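4.2 What the baskets held

Of all the storage pieces in the homes we studied, the open basket turned out to be the most fun to write about. Cabinets and drawers gave us tidy answers. People opened them, told us what was inside, and were mostly right. Baskets were another matter! Participants would call one "the blanket basket" or "the mail basket" and then, as they went through it with us, find things they hadn't thought of in months, and the talk that followed was often the best part of the visit.

The basket records come from 83 households in Clommont and Trelby, all visited during the second round of fieldwork. Each household was asked to empty one basket of its choice onto a table or bed, talk us through the contents, and put everything back in whatever order felt natural. We logged 547 items in this way. Fankhauser had already suggested in the pilot report (Silvan Fankhauser's notes on the Gikness homes, which we still use as our coding guide) that flat items behave differently from bulky ones, and the larger sample bears him out nicely.

Flat items are things like magazines, catalogs, record sleeves, photo prints, folders and calendars. They went in last and came out first. In most homes they lay across the top of softer contents, and they stayed there for a long time, partly for the simple reason that they cover everything else. One participant in Trelby told us she knew her basket by the magazine on top and would "feel lost" if somebody changed it. We heard versions of this again and again, and we came to think of the top item as a kind of lid.

The lining matters too. A fabric liner keeps small objects from slipping through the weave, and it also changes how people treat what they put in. Participants with lined baskets were happier to store paper, knitwear and anything with a delicate surface, and several of them washed the liner on a regular schedule. Unlined baskets drew shoes, toys, firewood and dog leashes. The Lüthi household kept one of each side by side in the hallway, and the split between the two was so clean that we now use it when training new coders.

Figure 6 belongs to the lined group.
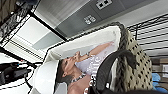

Does a liner make a basket hold less?
The loss of room is very small, and what people put in depends far more on the width of the opening than on the liner.

Figure 6. Woven basket with a braided rim and a white fabric liner. The face and raised hand of a person, apparently printed on a flat item, show inside the opening.

Width came up in nearly every interview. A wide opening lets a magazine or a record sleeve lie flat, and once one is lying flat others tend to join it. Narrow baskets forced the same items to stand on edge, where they bent, and participants often moved them to a shelf within a few weeks. We return to this in Section 4.3, where the same pattern shows up, a little less strongly, in crates and boxes.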